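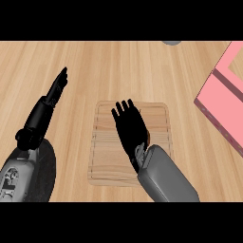

22 Oct 2023

Right, back on the kitchen tasks in the simulator, and a better day than the last one! Denise Cropper drove for most of the morning and I sat next to her labelling, then we swapped after lunch and I remembered how much worse I am at it than she is.

The chopping board set is now at 871 kept episodes out of a target of 1,760, so we're nearly halfway (I'd promised Rosemarie we would be there by now, but she was very nice about it). I threw away a fair few where the hand came down flat on top of the object and just stayed there while the driver worked out what to do next. They look harmless when you play them back, but the Shehu policy we trained on the old set learned to do exactly that pause, every single time, hand flat on the board like it was checking for a pulse. So from now on, if you hover or rest for more than 3 seconds, bin it and start again.

Other thing – left arm. We never agreed what it should be doing in the one-handed tasks! Denise parks hers over the table to the left of the board with the fingers together, and I tend to let mine wander. I've gone through and tagged whose episodes are whose, so we can train on hers alone and see if the wobble goes away. My money's on yes, sadly for me.

The head view still worries me a bit. When the right hand is low over the board it covers most of whatever it's after, and you're really steering by the last thing you saw. Turnberg had the wrist views switched off to save disk space, and I've turned them back on for the next 400 episodes. Files will be bigger, sorry all.

To do:
- ask Rosemarie Engelhardt if the new table textures can wait until January
- rerun the Vutport export, it dropped the finger joints again
- write down the parking pose for the left arm and stick it on the driving desk
- me: practise!!

Filed under: Teleop diary, Tabletop tasks, Data
Search the notebook Go
Vollel lab notebook | Contact the group | © Vollel 2023 | Back to top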